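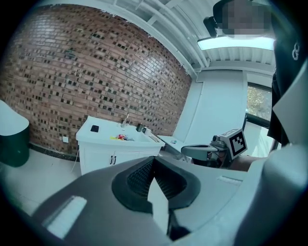
I went into the Vovolero study thinking I would be writing about desks. Desks are what most of us in the shared-workplace corner of the field write about, and I had a whole coding sheet ready for them. Then I read through the 505 diary notes that my 27 participants sent in, and an awful lot of them were about the washstand in the room everyone calls Sora. So this section is about the washstand. It's a white vanity cabinet with two doors and dark handles, a white basin top and a slim chrome faucet, and it stands right against the brick wall, out in the room with everything else. People treat the top of it as a shelf. There's a dark cup and a small gray container toward the back, what looks like a phone at the front corner, and a little bunch of red and yellow things sitting in the sink area itself. I started calling this kind of use "parking" in my notes and the word stuck, so I've kept it.

Parking is different from what Mairéad Moynihan and I called "storing" in the Mulligan pilot. When people store something they'll tell you where it lives, and they get a bit cross if it moves. When they park something they mostly can't tell you where they left it (I asked, and got a lot of laughing and patting of pockets). Participants wrote that the basin top was handy on the way in and on the way out, and that it was about the right height to put a cup down without looking. One of them wrote, "I don't decide to put it there, my hand does." I love that note and I have probably quoted it too often.

I had expected complaints, and there were some! A few people felt strongly that a sink should be kept clear so you can wash your hands in it, and one asked for a second shelf in every diary entry for two weeks. Most people, though, just worked around whatever was there. The typical stay for a parked item, going by the notes, was up to 20 minutes, but I'd be careful with that – the participants were guessing, and people who forget a cup also forget when they put it down.

4.3 The wall

The other thing people wrote about without being asked was the brick. The old desks-and-chairs room at Vustgate had plain painted walls, and I can't find a single mention of them in those diaries. In Sora the wall comes up again and again, mostly as a way of saying where something is: "by the bricks," "brick side," "the end where the bricks stop." It's a busy surface, orange and tan and red, with darker bricks set back into it in a kind of checkered pattern, and next to the white ceiling it really does pull your eye.
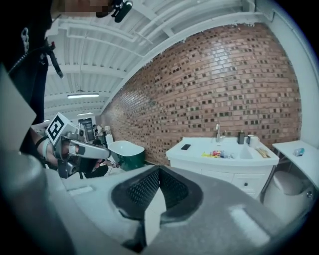 Figure 1. The brick wall in Sora, with its darker recessed bricks, and the white beams and ducting overhead.

I think this matters for the parking story too. The washstand is on the brick side, so it gets the benefit of an address that everyone already uses. You can shout "it's by the bricks" across the room and whoever is looking for their cup will get there. I don't have a second room with a plain wall and a washstand to compare it with, so please take this as a hunch. Mairéad thinks the faucet does more of the work than the wall, and we go over her reading of the same notes in Section 5.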